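Findwood open day – did anyone else go?

iqra_durrani
Posted Tuesday, February 17, 2026
Finally made it to the Findwood open day after missing the November one, and what a lovely afternoon! We got to the table with the sunflower and the coil, and I'm afraid I stood about there far too long.
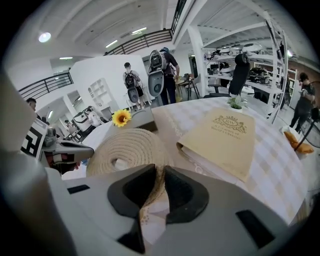
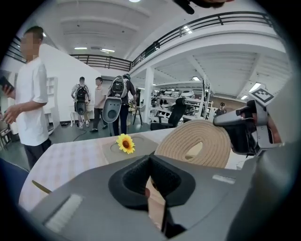 The sunflower table at Findwood, with the grippers at work and the balcony railings behind

karimh
Lovely, thanks Iqra. I do think the checked tablecloth is a bit twee for a robotics workshop though. I'd sooner see them on a proper bench with proper parts.

Lama H.
Oh, I disagree, Karim! Cloth and petals are awkward things for a gripper, much more so than a nice square block. My mum came with me and she understood the table straight away, whereas the Skimer talk upstairs lost her (and me, a little).

karimh
Fair point about the petals. Still say twee.

abla_r
Did they say how many came? Someone on the door told me 900.

iqra_durrani
I heard about 2,000, Abla, but that may have been both days together – do ask Mireille Ghanem, she had the sign-in sheets.

Lama H.
Is the Dirkalau visit still on, by the way? I can take two in the car if anybody wants a lift.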